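In praise of the shallow basket

By Esther Kombo

I own too many containers. I have clear bins with snap lids, canvas cubes that were supposed to fit a shelf and didn't, and a set of 12 nesting boxes I bought one October when I was sure I was about to become a different person. I would trade every one of them for another low wicker basket like the one that lives by my front door.

I mean it! A shallow basket is the best piece of household equipment I know, and I want to make the case for it properly, because it gets treated as decoration. People put three pine cones in it and set it on a coffee table. What a waste.

Start with the depth. A deep bin is where things go to be forgotten. My son's toy bin was two feet tall and the only toys he ever played with were the top six inches. Everything underneath might as well have been in another house. When we moved his blocks into a low tray with a rolled rim, he started building again, and I'm convinced it was only that he could see the blue ones and the yellow ones at the same time without dumping anything on the floor. (He still dumps things on the floor. He's four.)

Then there's the weave. Crumbs fall through it, sand falls through it, and a damp mitten left in there overnight has at least some chance of drying. A plastic tray keeps everything you ever put in it, including the juice. And wicker gives a little under your hand, so you can grab it by one side and carry it off with a book under the other arm. Mwanaisha Mwakyusa, who taught me most of what I know about keeping a small apartment livable, carries hers from room to room every evening, picks up whatever has drifted, and puts it all back as she goes. The whole round takes her 12 minutes. She has no system beyond that and I've never seen her place look bad.

I tried her round on a Wednesday, expecting to be bored, and I loved it. You walk in one direction. You pick up a block, a hair clip, a pen, the other hair clip. Because the basket is shallow it fills up fast and you have to stop and deal with it, and I've come to think that's the best part. My big canvas cubes never made me deal with anything. They just swallowed.

A few objections I hear. Wicker snags sweaters: yes, the cheap kind does, so run your palm along the rim before you buy. It collects dust: take it outside and knock it against the step. It doesn't stack: no, and I'm glad, because a stack is just a deep bin with extra steps.
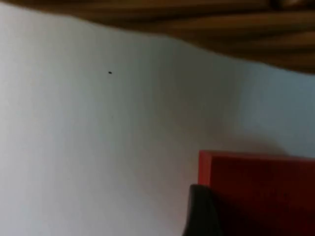
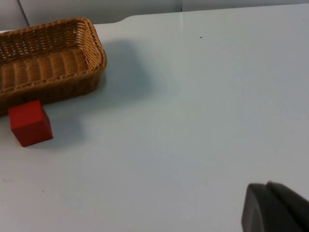
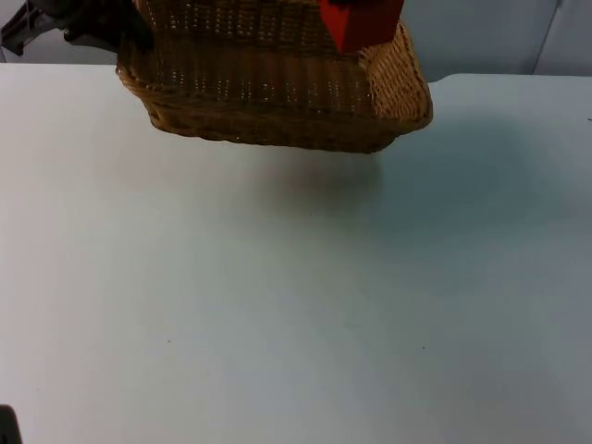 Photos: Clernis

So clear off a table, put one basket on it and one small thing next to the basket, and see how long you can stand to leave it there. I last a few seconds. A single red block beside a wicker rim is practically begging to be dropped in, and I'd like my whole home to feel that easy.

Mine is a rectangle with rounded corners, by the way. I've tried round ones and books never sit right in them.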